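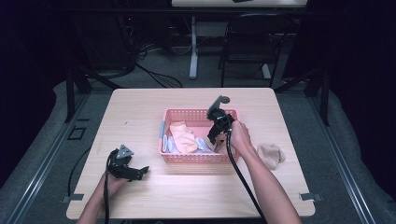

Marzo, por Vija Ots

En mi casa los calcetines se emparejan los últimos. Primero las camisas, luego las toallas, y al final queda ese montoncito que voy aplazando hasta que alguien sale descalzo al pasillo a protestar. Mi amiga Merja lo hace en el sofá, con la tele puesta, y pierde uno por semana entre los cojines. ¡Uno por semana!

Yo soy de mesa. Cesta de plástico rosa en el centro, de las de rejilla, y los calcetines van saliendo de uno en uno: celestes, color melocotón, beis... Los tonos pálidos son los peores, porque con luz de tarde el beis y el rosado se confunden y acabas con parejas rarísimas — llevé una así a una boda. El que no tiene compañero se queda fuera, a la derecha, esperando.

Y luego está el momento que más me gusta, la madera despejada:
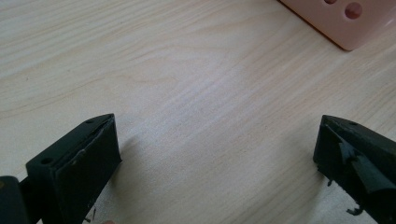
La veta clara de la mesa, con su reflejo en medio.

Los solteros van a una bolsa de tela que compré en Londska y que ya pesa unos 500 gramos (sí, la he puesto en la báscula de cocina). Si en primavera siguen solos, para trapos. Merja dice que soy cruel. Puede ser, pero mis cojines están limpios.

Contacto | © Vija Ots | Volver arriba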